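The Pencil Count

My aunt left me the shop on Plirnside, all 11 shelves of it, plus a back room and a debt to a paper supplier called Zeng that took me most of a year to pay off. I sold notebooks, glue sticks, birthday cards with foxes on them. But mostly I sold pencils, because the Pretik pencil works was up the hill and half the town had worked there at one time or another.

By the time I took over, Pretik had been closed for nine years. People still came in and asked for them! They'd hold one up to the window like a wine glass, sniff it, put it back. I had 334 left when I did the books on 13th August, and I remember the number because I counted them on the floor, in my socks, with the radio on, and then I counted them again to put off making dinner.

I can tell you I wasn't a tidy person. My aunt was. She had a cup for everything (pens that worked, pens that sort of worked, pens for lending to people who don't bring them back) and she liked every point facing the same way. I'd inherit a cup in perfect order at nine in the morning and by lunch it would be a hedgehog.

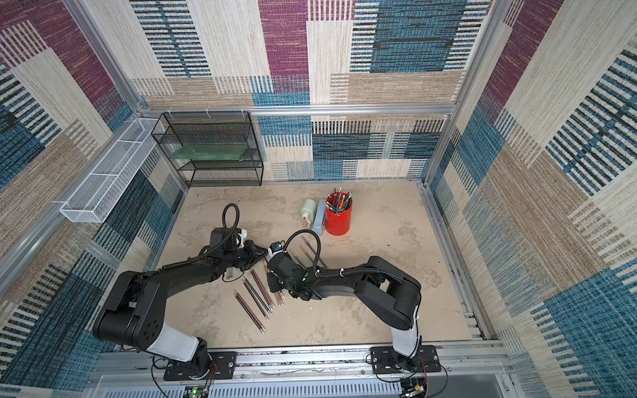 Pencils get away from you, is the thing. You put down a handful of the red and black striped ones, nice and neat, all lying the same direction, and you think, good, I'll get to those in a minute. Then the phone rings. Then it's the next day and there's a couple of thin dark ones lying way off by themselves, and the cup is so full of pens you couldn't squeeze in one more if you tried.

So that evening I decided I'd do it her way, just once. I cleared the counter. I set out two cups, one for keeping and one for selling, and I started with the striped ones.

It took hours. Somewhere near the bottom of the box I found one with teeth marks in it — little ones, a kid's — and a name scratched down the side with a pin. Greta. That was the old delivery boat, the one that used to bring cedar up the river when I was small. I'd scratched that myself. I'd sat under this same counter, six years old and bored stiff, chewing on the merchandise, and my aunt had never said a word about it. She'd put it back in the box with the others.

I held it up to the window and sniffed it. It smelled like a pencil.

Then I wrote 333 in the book and went to make some eggs.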